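The laundry robot, month four

I still don't believe in home robots. I want that on record before I describe how I have spent most of July's evenings at the Brestdale workshop, helping to build one.

Sorcha Dunbar started it. She had read that you no longer program these things, you just show them what to do with a pair of hand-held grippers and a pile of recordings, and the software sorts itself out. I said that sounded like something a company writes when it wants money. She ordered the parts anyway, and we named the project Nustetti, after a typo.

The grippers took three tries. The first linkage had so much slop in the pivots that the fingers met at a different spot every time you squeezed. The pads we have now are plain blocks, two screw holes each on top, and they close more or less square. 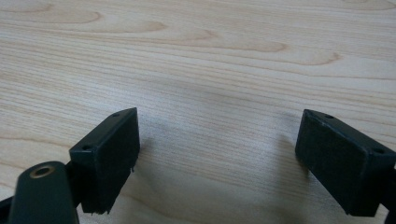

My main complaint is feel. With your own fingers you know when you've got one layer of cloth and when you've got two. With these you squeeze and hope. Sorcha says you get used to it. I've done 83 recordings and I'm used to it the way you get used to a bad knee.

The task is cloth and a basket. I argued for something dull and rigid, like moving a block from one spot to another, because then at least we'd know if the thing was learning. Cloth never sits the same way twice. Sorcha thinks that's the whole point of doing it, and she may be right, but she also said the first batch would take an evening.
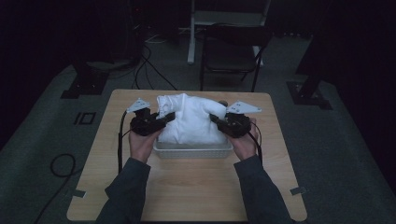
We threw out 20 of the early takes for being too slow or too clumsy, and I'd bet a few of the keepers are no better. Whatever we train on this is going to handle laundry like me in oven mitts.

The cables bother me too. They tug at your wrists when you reach across, and I have no idea if that ends up in the data. I've asked. The answer was "probably fine."

Next job is new pads with something grippier on the faces.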